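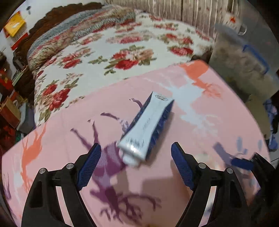
30 July 2025. Kept on with the sorting list for the Vanbridge corner, small items first. Squeeze tubes were the slow ones to place: the label tells you little from a distance. The blue and pale one on the pink animal board has its cap at one end and a flat crimp at the other, so I logged it under "tube, capped" and left the brand field blank. Sheet 8 has the full list.

Trash gets its own line on the sheet. Snack wrappers go down as film, whatever the print says.

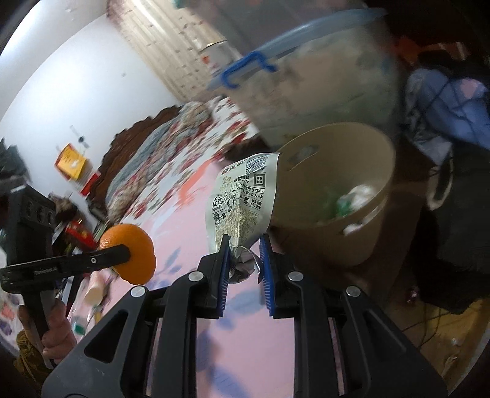
Storage boxes with clip lids are still unlisted. Do those next, then copy everything to the Cosetti binder.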